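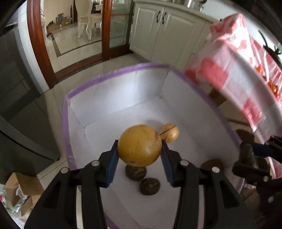 Section 5: Setting up the fruit bin

OK, so your shelf is up and level (if it isn't, go back to Section 4, I'll wait). Now we get to my favorite part, the bin! I've set up a lot of these Stutetti pantry kits, at my place and for pretty much everyone in my family, and the fruit bin is the piece that gets used every single day.

You'll need the big open-topped bin, a roll of colored edging tape, a soft cloth, a little dish soap and whatever fruit you've got in the house.

1. Wash the bin inside and out with warm water and dish soap. Get into the corners where the walls meet, that's where juice likes to hide. Skip the scouring pad, it dulls the walls.

2. Dry it all the way. Then leave it on the counter while you make coffee and dry it again.

3. Run the edging tape along the rim. I start in the middle of a long side and press it down with my thumb as I go, folding half over to the inside. Purple is what I use for fruit, green for onions and potatoes, but pick what you like — the kids learn the colors faster than the grown-ups do.

Note: The tape in the kit is the Minami 143. If you run out, the 458 is the same stuff but wider, and you'll have to trim it at the corners.

4. Sort your fruit before any of it goes in. Pick up each piece and turn it all the way around. A little brown blemish or a dark speck on firm skin is fine and the piece can go in the bin. Soft spots, splits, or anything that leaks goes in the "eat today" bowl.

5. Put the fruit in, one layer only. Set it down, don't drop it! Big round ones go toward the back and the small ones up front where you can see them. Leave a bit of space between pieces if you can.

CAUTION: Don't pile heavy fruit on top of darker, riper fruit. Bruises on dark skin are really hard to spot, and by the time you notice, the one under it has gone too.

6. Slide the bin onto the bottom shelf until it touches the back stop. You want to be able to look straight down into it from where you stand.

Note: If you bought the Isau liner, cut it a finger's width short on each side so it lies flat. I ran mine without a liner all through March and then gave in (mostly for the cleaning, you just lift it out and rinse it).

7. Once a week, take everything out, wipe the floor of the bin, and put the oldest fruit back in first, at the front.

CAUTION: No bananas in here. Hang them up somewhere else — they'll ripen the whole bin while you're at work.

The Plella divider is optional. I have one and it's in a drawer. If you do want it, see Section 6 for where the clips go.

Last updated 09/09/2021

14 comments
5 shares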